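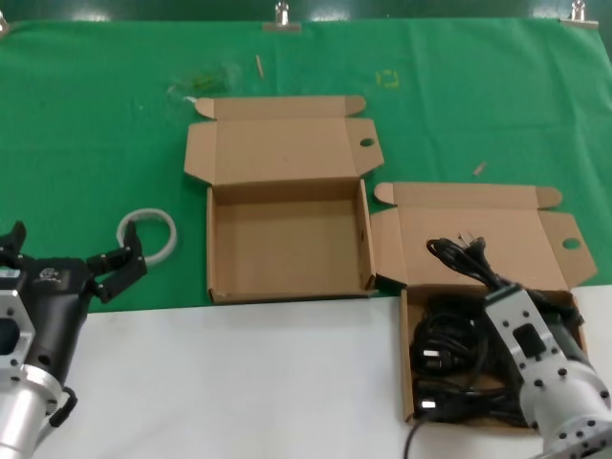
July, 9:40 am

Bench 2, cord boxing. Picking up where Radu left off.

Tuck-top cartons from Chidiac came in, plain brown corrugated, the ones with the finger hole in the lid by the right flap. Lids fold right back and lie flat on the green cloth if you crease the hinge first. Do crease it. Otherwise the lid creeps up while both hands are full of cord and you start over.

Cloth is clipped along the back edge with binder clips. It still wrinkles toward the front where it meets the white top. Tried putting the boxes fully on the cloth, they drag it along. Better with the front edge right at the line.

Black cords are a pain. The set Siham wants is the full bundle in one carton, no bags. Coiled by hand they spring open as soon as you let go, end up as a tangle whatever you do. Plug wants to ride up at the back and the cord goes over the rear wall. Lid won't close over that, prongs catch the tuck flap.

Things tried:
- plug in first, face down in a corner, coil on top. Closes but bulges
- plug last, laid flat across the middle. Closes ok, prongs mark the inside of the lid
- figure eight, then folded in half. Best so far. Slow
- twist tie. Siham says no ties, customer at Flernden complained about them last time

Hussam thinks the carton is just too shallow and we should go up a size. Maybe. We have 505 of these paid for so I'd like to make them work before anyone orders more. Will ask Wodex for a price on the deeper one anyway, quantity 3000 and also 100 to see what the small-run price looks like.

11:15
Did 40 with the figure eight. Hands sore. First few took forever, then it goes. Two popped open on the shelf, both with the plug too high. Re-did them. If the lid feels springy when you press it, take it out and do it agian, don't force the tuck.

Tolera's idea - roll the cord around a cardboard core and slide the core out once it is in the box. Makes sense on paper. Need cores. There might be tubes left from the Bandinano job, top shelf in back, check.

Also: bits. Toothpicks, scraps of film, crumbs of cardboard, they all end up on the cloth and then in a carton. Wipe down before every batch, not after. Film is the worst on green, you dont see it till it's stuck to a flap.

To do
 - email Wodex re deeper carton
 - look for tubes
 - ask Shadi if the lid marks matter or if nobody at Flernden will care
 - more binder clips

Leaving an open carton out next to the cord one to check fit on the shorter set after lunch.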